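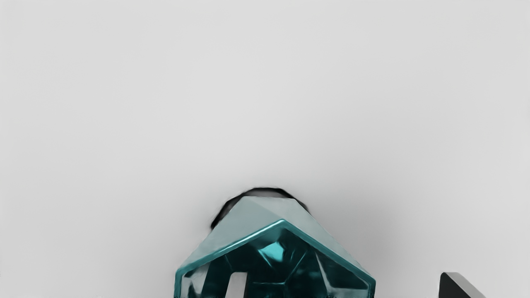
Title slide – teal shape on pale gray

Notes for the transfer talk, Prakash Fernandes

Slide 1. Good afternoon and thank you for coming. My name is Prakash Fernandes and I have followed the transfers of Broston for eight seasons, first for a fan paper and now for the site Clavormont. Today I speak about one player, Naidu, and about how a small story in May became a big story in one evening. English is my third language, so please stop me if something is not clear.

(Wait for the people at the back to sit.)

Slide 2. The first report. It was four lines long. It said that Drutum were "informed" about the situation of Naidu. I want to stay with this word a little. To be informed can mean that a scout watched him. It can also mean that an agent made a phone call and the club was polite. The report did not tell us which one. By dinner time, three other sites had written that an offer was coming.

Slide 3. What we knew at that moment. Naidu had one year left on his contract. Broston wanted to renew it and had already spoken with him once. He had played 665 minutes in the second half of the season, mostly on the left side of midfield, after he came back from a knee problem. For a player who wants to leave, this is not a strong position. For a club that wants to buy cheap, it is a very good one.

Ask the room: who here would publish the story with only this? Give them time to answer.

Slide 4. The fee. Here I made my own mistake and I want to show it. I wrote that Broston would accept a low fee. My source was a person close to the player, and such a person would like the fee to be low, so the move is easier. I did not write this in the article. I received roughly 700 comments, and many of them saw the problem faster than I did.

Slide 5. How I work now. I write down who told me and what this person would win if I publish. I call the selling club also when I expect no answer. When a report comes from another outlet, I name the outlet in the first line and I keep its verb. If they write "interested", I do not write "chasing".

(If time is short, go directly to slide 7.)

Slide 6. The reader. Of the last 100 transfer stories on our site, I read all again before this talk. The ones with careful words were also read by many people – not only the loud ones.

Slide 7. The end of the story. Naidu signed a new contract with Broston in the summer. Drutum bought a younger player for the same position. I still do not know if they ever made an offer.

Questions. Please repeat each question into the microphone before the answer.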